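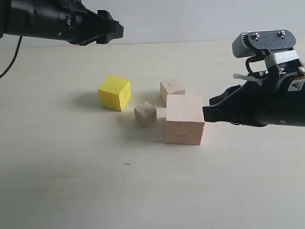

Can a robot do my chores yet? Your questions, my answers

I get asked the same things every time I mention I work with robot arms, so I've put the lot on one page. I'm Manuela, I look after the arms at Stirkik, and my own kitchen is a tip, which may tell you something already.

So can it do the washing-up?

No! Well, bits of it. An arm can pick up a mug if the mug is where it expects and the handle is pointing a sensible way. A sink full of greasy pans and one lost teaspoon is another matter altogether. Ask me again in a few years.

Why are you still playing with blocks?

Everybody asks this one, usually with a raised eyebrow. A cube is a kind thing to pick up. It has flat sides, it doesn't squash and it doesn't roll off under the fridge. But a few cubes of different sizes and colours, sitting close together, already give two arms plenty to get wrong. Which one first? Is there room for the fingers between this cube and the next? Will the other arm be in the way? Tidying toys off a rug is the same job with nastier shapes.

How good is it, then?

On our last long run of block sorting we did 136 tries and 70 of them went right from start to finish. Eskil thought that was rather good. I have a toddler nephew who'd beat it, but he gets bored and the arms don't.

What goes wrong most often?

Nudging. The fingers come down a touch off to one side, the cube shuffles along, and then everything the arm thought it knew is out of date. Better programs look again and have another go. The older ones close on thin air and carry on as if they'd got it (I find this very funny, Adel doesn't).

Do you need two arms?

For stacking cubes, one will do. For folding a towel or getting the lid off a jar you really want two, and that's where housework gets hard — they have to share the space without bumping into each other.

What about folding laundry?

I've seen it done, slowly. Yasmine timed one T-shirt at 78 seconds, laid flat on the table to start with. Nobody's laundry comes out of the machine laid flat. I did three in that time and mine were neater.

Is it any better in a workshop?

Much better. In a workshop you can decide where things go, and the parts are the same all day long. If you've got trays to load or boxes to fill, it's worth talking to someone now. At home the cat sits on the job.

Will it take my job?

I can't promise you anything there. What I see is people handing over the dull lifting and sorting, then spending a fair part of the morning keeping the arm happy.

Should I wait and buy one for the house?

I wouldn't hold off replacing the dishwasher. It's a very good robot, that, and it fits under the worktop.

Can I come and have a look?

Yes, do, but drop us a line first so one of us is free to show you round.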